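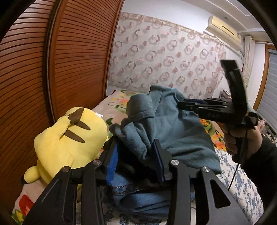 Slide 1. Good afternoon. I am Thaís Falcão, and I speak for the Pustis student project. (Wait for the door to close.)

Slide 2. Our question in the club was simple to say: can we teach a robot arm to fold clothes by showing it how people do it? Each student takes a pair of hand grippers home and records on their own bed. Say here that a fleece is harder than a T-shirt. It is thick, and the finger pads must press well into the fabric before you lift.

Slide 3. Numbers. We planned 200 recordings and we have 163 that we can use. Explain the other ones: the hand moved too fast, or the student forgot to press start. Pause for laughing, maybe.

Slide 4. How we divided the work. Nine students record, and the Miranda group checks the files every evening. Do not read all the names, they are on the slide.

Slide 5. What I would change. Five minutes of practice before the first recording is too short. Also we should write the folding steps on one page, the same for everybody.

Last slide. Thank my teachers at Tarnden. Questions until 4:30.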